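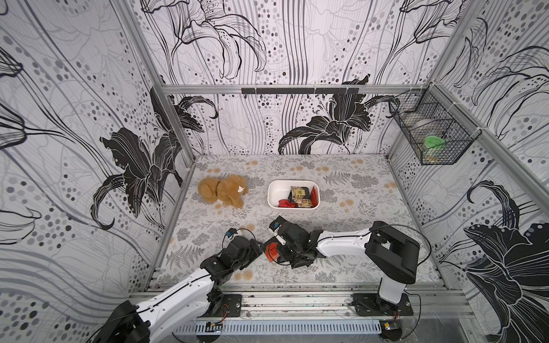
Home & Storage / Bins and Baskets

Bendel Snack Bin, White

We love a plain bin, and the Bendel is about as plain as they come: a white plastic rectangle with an open top and no printing on it. Put a few packets in and the colors do all the decorating for you. Red, black, tan and gold all look great against it, and you can tell from across the room what you've got left!

It's the bin we reach for first when someone asks how to stop snack packets sliding around a shelf. Small bags lie flat on the bottom, and a packet will also stand upright against the inner wall, so you can keep one kind standing and let the rest lie down (our own habit is to stand up whatever needs eating first). Four packets go in with no squeezing.

Adalberto Camargo drew the Bendel for Orkthorpe, and it has stayed in the range because people keep coming back for a second one. Most buy it for the kitchen. Then it wanders — to a playroom, a desk, the back seat of a car. Bath toys, crayons, dog leads, it takes them all happily.

Good to know

The bin comes without a lid. If you want things sealed, keep them in a jar and save the bin for packets you grab often. It wipes clean with a damp cloth and a drop of dish soap. Please don't put it in the dishwasher, and keep it off the stove and away from heaters. Crumbs collect in the corners, so turn it over the sink now and then and give it a tap.

It sits well on a soft mat or a rug too, and a patterned one looks lovely under all that white. We're very fond of fern and leaf prints for this, with a bold floral wallpaper behind if you're feeling brave.

Goes well with

Jindton wire mesh basket, black. Mounts in a corner and leaves your counter free. A nice home for jars.

Usman hook bar, black. Small hooks for the light things that otherwise end up in a drawer.

Details

Item number: 2042
Color: white
Material: plastic
Shape: rectangular, open top
Sold singly or in a set of 2
Delivery: 7 days

From a customer

"Bought one for the kids' snacks and went back for another in July. They put the packets away themselves now, which I never expected. The teddy has been in it as well." — Ebere Wike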